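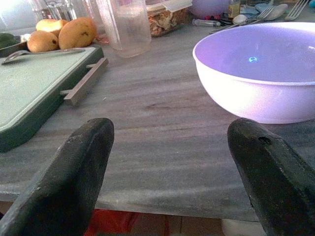
**Posted by Niilo Harju** | 7/3/18 | Paying for College

## Refinance now or wait?

My daughter finished at Brodivgate in May with a degree, a nice hat and two private loans through Skadent. I cosigned both. Roveo has offered to refinance the pair at a lower fixed rate, with me off the hook. My wife says sign. My brother says it's a trap, but he says that about coupons. What am I missing?

---

**dorm_fridge**

Check whether the lower rate depends on autopay. Mine did. One new checking account later, it didn't.

---

**mrs_laaksonen**

Disagree with the brother, for once on this board. Getting off a cosigned loan is worth a lot. Skadent sat on my release form for most of a year, then asked for it again – in blue ink.

---

**tuitionweary**

> with me off the hook

Read that part twice. Is she applying alone? With one summer of paychecks? I'd wait until she has a real work history. Signing in July just because the letter came in July is how I ended up with a timeshare.

---

**mrs_laaksonen**

So he should stay on the hook to be safe? Interesting plan.

---

**tuitionweary**

He should stay on it until he's read the contract. I realize that's a wild idea.

---

**Niilo Harju**

Read it. The autopay thing is in there, page 2. She'd be applying alone, and they want pay stubs she doesn't have yet. She also tells me the payment drops by $50 a month, which she has already spent in her head.

---

**dorm_fridge**

Then ask Roveo how long the offer stands, and get the answer in writing.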